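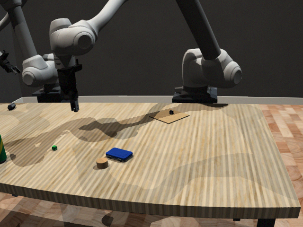
Figure 3. Table with a striped wood top, rendered against a dark gray wall.

4.2 Perceived age of wood surfaces

We asked 297 adults in the Uvine area to judge how old a piece of furniture looked and what they would pay for it secondhand. Each person saw the same set of surfaces in a random order. Krajčí and Nyamweya found that visible wear lowers the price people offer, but their sample came only from furniture dealers. Ours was drawn from ordinary households, most of whom had bought a used table or dresser before.

Surfaces with scratches near the edge were judged older than surfaces with the same scratches in the middle. This held for both oak and beech. Price offers did not follow the age ratings closely - many people rated a piece as old and still offered more for it. Those who had grown up with inherited furniture made the highest offers.
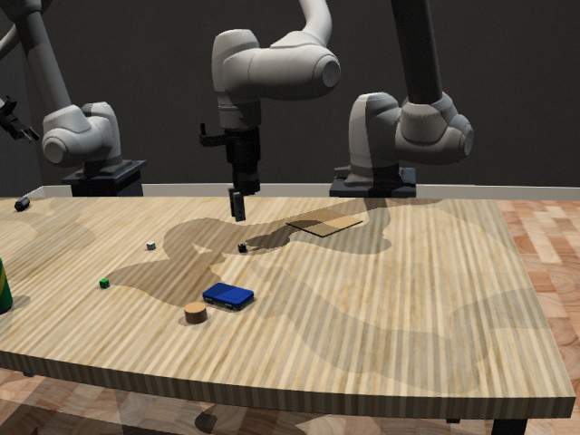

Reading time: 14 min

Striped tops were a separate case. Respondents often said they could not tell whether a striped top was new, and 43 left the age question blank for at least one of them. We kept their price answers and dropped the missing ratings. Guérin reports a similar gap for painted pieces in the Getura survey, where 643 people took part.

Income had a weak effect on offers and none on age ratings. We did not ask about renting or owning a home, and this should be added in later work.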